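Notes on the Small Things Kept on a White Table

Regular readers of this journal will recall that the spring entries were devoted to the reorganization of the study. The present entry concerns a smaller matter, namely the table beside the window and the objects that have come to be kept on it. The subject is modest, but it has occupied a good part of March and deserves a proper record.

The table has a plain white top and was acquired from Nandness, a secondhand furniture shop, when the previous desk was judged too deep for the wall. Its surface shows every mark. A policy was therefore adopted at the outset that nothing would be placed on it permanently unless it had earned the position through regular use. Paper was the first to go. Two drawers of receipts, warranty cards and instruction sheets were sorted over several evenings, and 265 sheets were sent for recycling. The remainder now sits in a gray box file on the shelf above the radiator.

Color was the second consideration. A white surface accepts one strong color without difficulty and becomes tiresome with five. For some years the household had followed no rule in this respect, and the result was a collection of cups, clips and trays in every shade the Viketti catalog offered. Most of these have been moved to the hall cupboard. The red pieces were retained - partly from preference, partly for the practical reason that red is found quickly by a person who has mislaid her glasses.

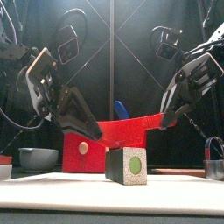 Arai wrote in after the last entry to say that a single bright object on a pale table only works if it is put back in the same place each time, and that otherwise it becomes one more thing to move when dusting. The same letter recommended marking the spot with a small square of tape for the first month, until the habit is formed.

The advice has been taken, with one amendment. Tape leaves a residue on the white top, as was discovered last year with a calendar, and a pencil dot has been used in its place. The dot is small and can be removed with a damp cloth.

The red piece has a boxy base and a long extension like a trough, with a little cream-colored knob on the front of the base. Its matte finish, slightly textured, suits the table well. A glossy red was considered at an earlier stage and declined on grounds of glare, the window being on the south side.

The matter of the blue handle remains open. Blue was not included in the arrangement as first drawn up, and a strict reading of the rule would send it to the cupboard with the others. It has been allowed to stay for the time being and will be reviewed in August, together with the question of the lamp.

Readers have also asked about the wire basket from Dreteo mentioned in the winter entries. It continues in service in the kitchen, where it holds onions.

Contact: use the form on the About page | All text copyright the author | Back to top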